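Why does a car go a lap down for pitting under green?

Took my nephew to the short track at Plokcombe in October. Our guy was running 4th, came in for tires, and came out a lap behind. Then a caution flew and everybody else pitted for free. Is that just bad luck or did his crew blow it?

lugnut_61

Bit of both. On a track that small the leaders come around again before the jack drops, so any green flag stop costs you a lap. Crews know this. They gamble anyway, usually right before a yellow. 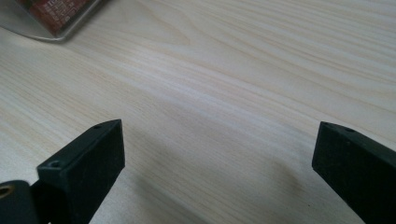
If he was the first car one lap down when the caution came out, most series give him the lap back. If he was sixth in that line, he gets to wave at the leader.

Jarlath Geraghty

Tires. Always tires.

backstretch_bev

Depends on the rule book. Our local one has no free pass at all, and they charge you for the rule book.

tanilero_fan

Comments

lugnut_61: He was second in line. Figures.
backstretch_bev: Told you. Tires.

Related

What does "loose" mean on the radio?
Is the Tindumen 600 worth the drive?
Scanner rental or bring your own?
Ó Conaill penalty: fair or not?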